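Archives > Teleoperation and Demos > Thread view

Search this list... Go

Subject: Re: peg board demos, left arm drifting
From: Birutė Lapiņa
To: Lepik users list

On Saturday, Flultton wrote:

> We have 70 demos on the peg board now and the policy still hovers
> over the plate for 5 seconds or more before it lets go. Sometimes it
> never lets go. Are you driving both arms when you record, or parking
> the right one? And do you reset the blue parts to the same spots
> each time?

Both arms stay live here, but the operator only works with one of them for most of a run. The other hand is held up over the board with nothing in it. We tried parking it at the side in August and the policy got worse at the handover parts, so we went back.

On the hovering: we had the same thing. Go through your recordings and look at what the operator does right before release. Ours were stopping to check the view, and the model learned the stop. We threw out 50 demos with a long pause in them and recorded new ones with the rule that once you start down, you keep going.

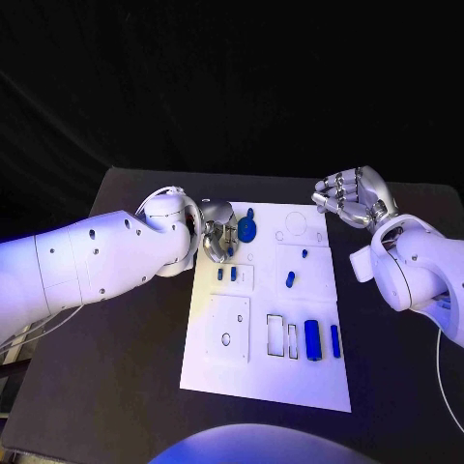
Left gripper with a blue part over the white sheet, right hand clear.

For the resets, no, we don't use the same spots. The white plates get moved and turned a little between runs, and the loose parts go wherever there is room. The sheet itself can sit slightly crooked too. Our first set was all done with everything squared up and it fell apart as soon as someone bumped the table.

The full set is 645 demos, almost 50 of them from Dasevby, who use the Flumberg gloves where we use the handles. Mixing the two was fine for the big cylinder. For the small pegs the glove data is jerkier near the end – I would train without it first and then add it back.

One thing to check before you record more: look at the delay between the handles and the left wrist. If it changes during a session, your operators will slow down to make up for it, and you get pauses again.

I can send our reset sheet if you want it. What rate are you logging at?

Birutė

Contact list owner | Copyright Lepik users list | Back to top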